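How long to wait before following up after a second interview?

Posted 17/10/2020 by mapleporch
2,571 views · 29 shares

Hi all! I had a second interview at Halteck for a scheduling job, and it went well, I think (we ran over by a good while and the manager walked me out to the parking lot). They told me I'd hear "soon" and now it's been nine days. I sent a thank-you note the same evening. Do I write again, or will that make me look desperate? I've been out of work since April, so I'm a bit jumpy – sorry for the ramble!

Ekow Dramani
Oh, I feel for you, the waiting is the worst part! Nine days is nothing to panic over. When I applied at Vunska it took them almost three weeks, and they were perfectly lovely about it when I finally wrote. Send two or three friendly lines to the manager, say you're still interested, and ask if they have a date in mind for deciding. Then leave it alone for a week – and please keep applying elsewhere in the meantime, even if this is the one you want.

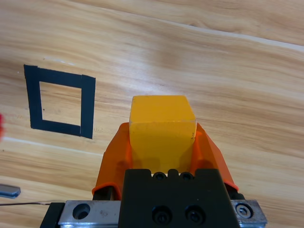
Black tape square on the table and a yellow block in a gripper.

tilda_r
call them. email gets lost

quietdesk
I'd go with Ekow, but check the posting first, because some of them give a closing date way down at the bottom. Mine at Kahraman did and I'd worried for two weeks before I saw it. Good luck, and let us know!

3 comments · Share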